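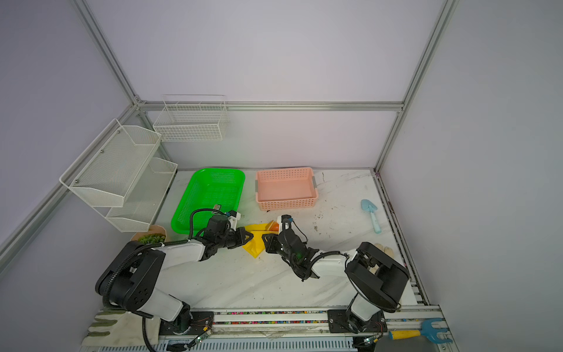

Re: [handling-practice] Draft rules for two-arm tables, last call

On Sunday, November 7, 2021, the Markdale drafting group wrote:

> We think the draft is ready to go out. It is down to 34 pages and
> most of the comments from Rotum and Burnitz have been taken in.
> The main rules are now:
>
> 4.1 Arms sharing a table shall have a marked shared zone, and only
> one arm shall be inside it at a time.
> 4.2 The table shall be clean before each run.
> 4.3 Hoses and cables shall be secured along their full length.
> 4.4 A green lamp on the arm shall mean the arm is safe to approach.
>
> If we hear nothing by January we will take it as agreed.

Please don't take it as agreed. I have read all 34 pages twice and I still can't see who would follow section 4 on a working day.

Take 4.1. Two arms on one rail, one crumpled yellow cloth between them, one gripper holding it and the other pointing at it from the far side. Under your wording one of those arms has to leave. So what did we buy the second one for? Folding, unwrapping, passing things across, all of it happens in the bit of table you want to make one-at-a-time. Burnitz said this in the spring and were told it would be "dealt with in the notes". I looked in the notes. They deal with paint colours for the zone marking.

What I would accept is a speed limit in the shared area and a rule that both arms stop if either one does. It's dull, but it can be tested.

On 4.2, clean by whose standard? With a potted plant at the side and dark specks of soil across the top, my honest answer on a form would be "not clean", and I would still start the run if the job had to do with a toy rake and trowel. For cutlery I'd want it wiped down first. One word can't cover both. Either say what has to be off the table (anything that could get into a joint or under a gripper finger, say) or leave it to the site and make them write it down.

4.3 was plainly written by someone thinking of a bench with no wrist on it. The hose has to have slack in it or the wrist can't turn. Clamp it at the wrist, clamp it at the base, give a smallest bend, and check the loop at full reach. "Full length" will be ignored by everyone, and once people ignore one rule they get used to it. Nkuna logged 833 runs last year with their own clamp spacing and 107 stops. I asked how many of those stops were down to hoses and they couldn't tell me, as their stop form has no box for it. Before we pass a hose rule, could we add the box?
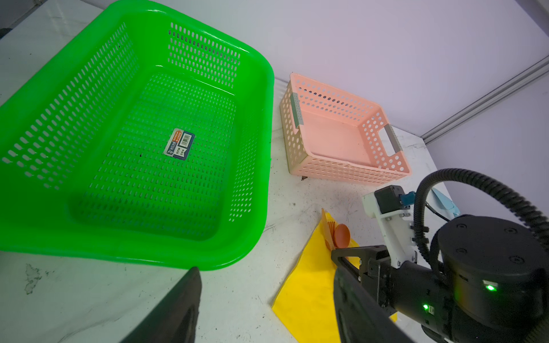 Is a green lamp on the arm enough to tell you it is safe to reach in?

It tells you what the maker chose to have it tell you, and that differs from one make to the next. It may only mean the arm has power and no fault, in which case it could move the moment you put your hand near the cutlery. Go by the stop button and the lock, and treat the lamp as a hint.

I put that in as question and answer because the draft has a section for them at the back, currently with 9 entries, and this one isn't among them. Feel free to paste it in.

As for 4.4 itself, I would strike it. You can't make a lamp mean something by writing it in a rule when the lamp is already fitted and wired. If the group wants a safe-to-approach signal, ask for a separate one on the enclosure, and say who tests it and how often.

I'd also like to see the comments from Rotum in full before anything goes out. "Most" of them taken in leaves some that weren't, and I'd guess those are the ones about 4.1.

Count me as against until then.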